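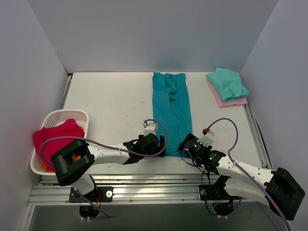
Two-arm cloth folding station on the Ledbridge bench, with a teal-blue cloth laid lengthwise between the grippers.

Equipment Review: Ledbridge Bench and Panel Set for Two-Arm Work
Prarkell Shared Equipment Office
Issued 26 Oct 2022

Purpose of this review

Departments planning a two-arm station usually send this office a quote for the arms and little else. The table, the walls, the mounting hardware and the cabling are then bought in small orders over the rest of the budget year, often by different people and under different account codes. This review covers the Ledbridge bench and its matching panel set, purchased through Indside and used with a pair of arms for handling cloth. It is intended for departments that expect to submit a request in the February round.

The arms themselves are outside the scope of the review and are mentioned only where they affect what the bench must carry.

What was purchased

The bench was priced at $1,423 and consists of a white rectangular top, an aluminum framework along the near side and two black mounting plates. The panel set was a separate line at $798. It supplies a back wall and two side walls in plain light gray. Freight was quoted separately and should be requested in writing, as the Indside quote did not show it on the first page.

Departments should note that the bench and panels have different lead times. Our bench arrived well before the panels, and the station could not be signed off until both were in place. Requests should name both items on one order with one delivery date.

Framework and mounting

The framework is the strongest part of the product. The grooved profiles let the mounting plates slide along the near edge before they are tightened, so the distance between the arms can be set without drilling. Our staff changed this spacing twice during setup and found the adjustment simple. Once tightened, the plates held their position throughout the review period.

Both arms mount along the near edge and reach inward. This keeps the far side of the table open for supplies and finished pieces, and for cloth work the arrangement is a sensible one. A long cloth can run from the back wall nearly to the near edge while both grippers reach its lower end. The far corners are another matter. Before buying, a department should check the reach of its chosen arms against the depth of the top, particularly if finished items are to be stacked at the back.

The near corners also fill up quickly. A laundry basket fits in the corner beside the left wall, but the elbow of the left arm can hang over it. Departments that plan to load material from a basket should include the basket in the layout drawing and allow for the elbow as well as the gripper.

Table top

The white top is smooth and gives good contrast with colored cloth. Teal, pink, red and orange pieces are all easy to tell apart against it. White and cream linens are harder to see, and a department working mainly with hotel or hospital bedding may wish to ask Indside whether a darker top can be supplied.

Small gray smudges show faintly on the surface. Routine wiping with a damp cloth has been adequate, and no special cleaner has been bought. Ledbridge does not sell the top as a spare part, a gap we would like to see closed.

Panels

The panels give the station a plain background and keep fabric from sliding off the sides or the back. They are light enough for one person to lift into place. The side walls angle outward toward the operator, which makes it easier to place a basket or remove a stack by hand.

The panels should not be entered in a budget as a safety guard. They leave the near side open and carry no rating for that use. Any guarding required by the department's own risk assessment is a separate purchase and should appear on its own line.

At $798, the set costs more than half as much as the bench. A department with access to a workshop could make suitable walls for less, provided that staff time is counted honestly in the comparison. For a single station we considered the price acceptable. For several stations we would ask for a workshop estimate first.

Cabling

Cable management is the weak point. The bench includes no clips, trays or covers. Cables from the wrist housings run back over the forearms in wide loops and then down past the framework, and thinner wires hang beneath the gripper. Enough slack is needed for the arms to move, yet a loop that hangs low over a basket or a pile of cloth can catch on fabric. This office recommends a line for cable clips, sleeves and one spare cable per arm in every request. Departments should also plan the space below the framework, where the arm bases and their connectors need to remain within reach for service.

Alternatives considered

A comparable bench from Higuchi was examined at the quote stage. Its mounting positions are fixed, and its walls are fastened permanently to the top. It may suit a department that will run one task without change. We preferred the Ledbridge product for its adjustable framework.

Rating and recommendation

Overall rating: 4 out of 5.

The Ledbridge bench is approved for purchase under the standard equipment process. The panel set is approved for single stations, with a workshop comparison required for larger orders. Requests should list the bench, panels, freight, cabling and guarding as separate lines, and should attach a layout drawing showing the full reach of both arms and the position of any basket or stack on the table. Requests received without a drawing will be returned to the department for completion.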